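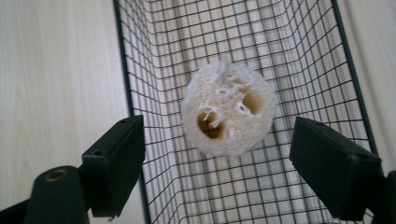 Loofah slice, dried. See item 5.

Clorkdale bath and laundry room walk-through
Done by Delphine Dvorak, January 27, 2025

I do this one with a coffee in one hand, so forgive the notes. OK means OK. FIX means somebody needs to get to it before the February walk-through (probably me!).

1. GFCI outlets trip and reset: OK
Both of them clicked right off and came right back. The one by the dryer is stiff, so push harder than you think you need to.

2. Hot water at the tub: FIX
Let it run a good while and got 124 on the thermometer. I want it at 120 or under. I turned the heater dial down a hair and will check again tomorrow. Kuldeep likes his showers scalding and will complain, sorry Kuldeep.

3. Grab bar by the tub: OK
Hung my whole weight on it, no wiggle. The caulk behind the lower flange is getting ugly, but that's looks only.

4. Tub mat and floor mat: FIX
Tub mat is fine. The floor mat slides all over the place (I nearly went down with the coffee) and the backing is peeling in one corner. Toss it. Lucinda has a spare in the hall closet, the gray one, I think.

5. Sponges, loofahs, brushes: OK
Natural loofah has all those little holes, so it hangs up between uses and never sits on the tub ledge. Sniff it, and if it's musty it goes. I replace them about once a month anyway. Plastic brushes passed.

6. Exhaust fan: FIX
Runs, but it wouldn't hold a square of toilet paper against the grille, and there's a whole sweater's worth of fuzz in there. Needs the vacuum and a stepladder. Fan timer should be on 17 minutes, and somebody had it on 2!

7. Dryer lint screen and vent: OK
Screen was clean, thank you whoever did that. Went outside and felt good strong air at the flap.

8. Cleaners put away and capped: OK, mostly
Bleach was on the top shelf with the latch closed. The drain stuff had its cap on crooked. Tightened it.

9. Night light: OK
New bulb, very cheerful.

Next one is Yi-an's turn. Flashlight is in the drawer under the towels.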